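Planning the Equipment for Our Computer Teardown Cell

Trinity Kowalczyk, Emmett Ferreira, Afroza Fakir
Project advisor: Danai Nikolaidis

1. What we wanted to buy for

Our project asks what a small repair shop would need to start using a robot arm on old desktop computers. We picked the drive bay as our test case – cables, sheet metal and tight corners all in one spot! The gripper has to fit in among the power wires, so finger width went to the top of our shopping list.
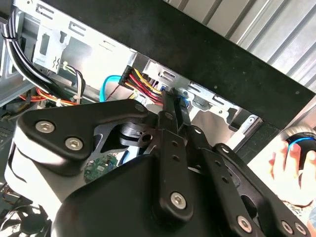 2. Choosing gripper fingers

Emmett compared the Szabo and Skinari finger sets. We loved the Skinari set, but a spare pair costs $100 and the Szabo pair is $51. With the blue SATA cable looping right past the linkage, we expect to wear out or bend a few, and we would like two spare pairs on the shelf.

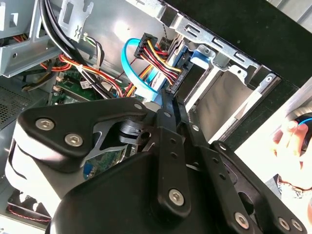

Budget notes

Fingers, two spare pairs (Szabo): $102
Wrist camera mount (Nirnis): $48
Used towers for practice: $300

Afroza wants to spend more on towers, and she talked us into it. Every case model routes its wires differently, and the drives don't all sit the same way. Some come in a plastic caddy with its own release handle, which changes what the fingers have to grab.
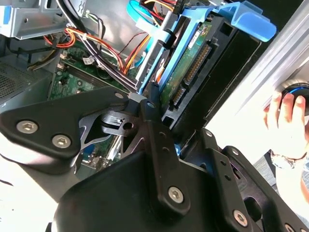
Shipping is still an open question. Yolanda Tran at Sollar offered to add our parts to their December order, so the final total will have to wait for her quote. We are really excited to get the second set of towers on the bench and try the new fingers on them.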